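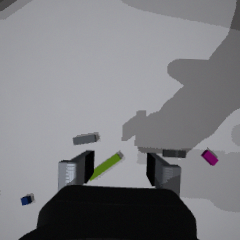
Small blocks on a grey surface (simulated view)

Soft plastics and coffee cups in a small office, what are others doing?

Posted by Shiela Ambrosio, Gustomville

I look after the office for a drafting business with two floors in Gustomville. We have a general waste bin and a paper and cardboard bin, both collected on Monday by Galang under the building's contract. The landlord pays for the first bin and we pay for everything after that.

Our last bill had a contamination charge of $113 on the cardboard bin. The driver's note said soft plastic and coffee cups. I have put signs up in the kitchen but the cups keep turning up. I would like to set up a separate collection for both, if one exists for a business our size, and I need to show the owner what it costs before May. Has anyone in the area done this? Also, is it worth disputing the charge?

Mahtab Rashti

We went through the same thing at our Werura office. Three things made a difference.

First, take away the bins under the desks. People drop everything into the closest bin and the cleaner tips the lot into whichever big one has room. We went to one station per floor with general, paper and containers side by side. Talk to the cleaners before you do it and give them a copy of the bin layout, as they probably weren't told what goes where.

Second, ask Galang for a quote in writing for a mixed containers bin. Ours came to $105 a month for a fortnightly pickup, and we dropped one general waste lift to cover most of it. Check whether your lease lets you put a third bin in the loading area. Ours didn't until we asked.

Third, soft plastics.

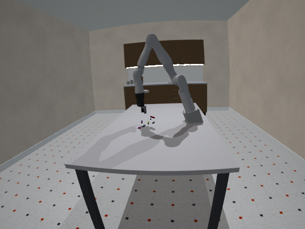
You need enough volume for a collector to bother. Mevby will take baled or bagged film from offices, but they want a full bag each time, so we share one with the tenant downstairs. It has to be clean and dry. Courier satchels with paper labels go in general.

Cups are harder. Most have a plastic lining and the cardboard mill doesn't want them. We bought mugs and a second dishwasher rack.

On the charge, ask for the photo the driver took. If they can't produce one they will often credit it.

Anderson Amaral

Just put them in general. It's a few cups.

Ramil Evangelista

Agree with Mahtab on the desk bins. I'd add that you should do a bin audit before you ask for quotes. Tip one day's waste onto a tarp, wear gloves, sort it and weigh each pile with luggage scales. We did ours at 4 pm before the cleaners came through. Food scraps were the heaviest pile by a long way, so we ended up getting an organics caddy and left soft plastics for later. Your council's waste officer may lend you the tarp and scales if you ring and ask.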